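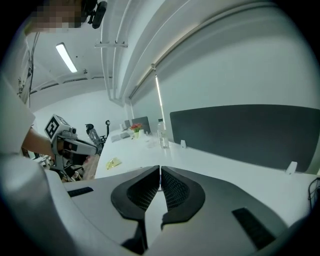 The shared workroom on the upper floor of the old Admont dairy building has its long tables back, and the people of Fenivberg seem very glad of it. The room was closed through most of the winter while the floor was leveled and the wiring was brought up to date, and in all that time the mending circle, the seed swap, the homework table and the Miah newsletter crew had to squeeze in wherever they could find a corner (the laundry room, more than once!). Now they have a proper place to sit down again. One long white desk stretches well back into the room, and on a May afternoon there was, among other things, a small yellow packet, the crumpled kind that a snack might come in, which is about as good a sign as any that people have settled in and made themselves at home.

The desks were the big question from the start. The old ones had been handed down from the dairy's office, and though plenty of people were fond of them, they wobbled, they gave splinters, and the drawers had been stuck shut for as long as anyone could remember. When the building association asked its members last fall what they wanted most, the answers came back overwhelmingly in favor of long, plain surfaces that several groups could share at once, with enough length for a quilt top or a full set of newsletter pages to be laid out from end to end. White was chosen after a good deal of friendly back and forth. The sewing people wanted it so they could find their pins, and the newsletter people said they did not mind so long as the ink wiped off.

The furniture, the new lamps and the delivery came to 1,975 dollars. Of that, 1,275 dollars was raised at the Grendorard spring supper, where the soup ran out early and the pie table had to be restocked from kitchens up and down the street, and the rest was put in by the association from its repair fund. There is a little left to do. The window blinds are still on order, and the shelf for scissors, glue and tape has been promised but has not gone up yet, so for the moment those things live in two cardboard cartons by the stairs.

The room seats nearly 20 people comfortably, a few more if everyone is on good terms and keeps their elbows in. It is open every afternoon until the supper hour, and evening use can be arranged by writing your group's name on the sheet next to the door. Groups that had a regular time before the closure have been given the same time again, and the sheet shows plenty of open spaces for new ones. A model railway club from the Grendorard side of town has already asked about coming over, and so has a group of parents who would like to bind school cookbooks before the summer break.

Snacks are welcome, as they always were, and the association asks only that wrappers and cups go downstairs with you at the end of your session, as the bin in the workroom is a small one and fills up quickly. Paint and hot glue should be used on a mat, and there is a stack of old mats free for the taking under the coat hooks. Anyone who left a project behind before the closure can pick it up from the cupboard on the landing. At last look it held a half-finished cardigan, several jars of buttons and a very handsome birdhouse still waiting for its roof.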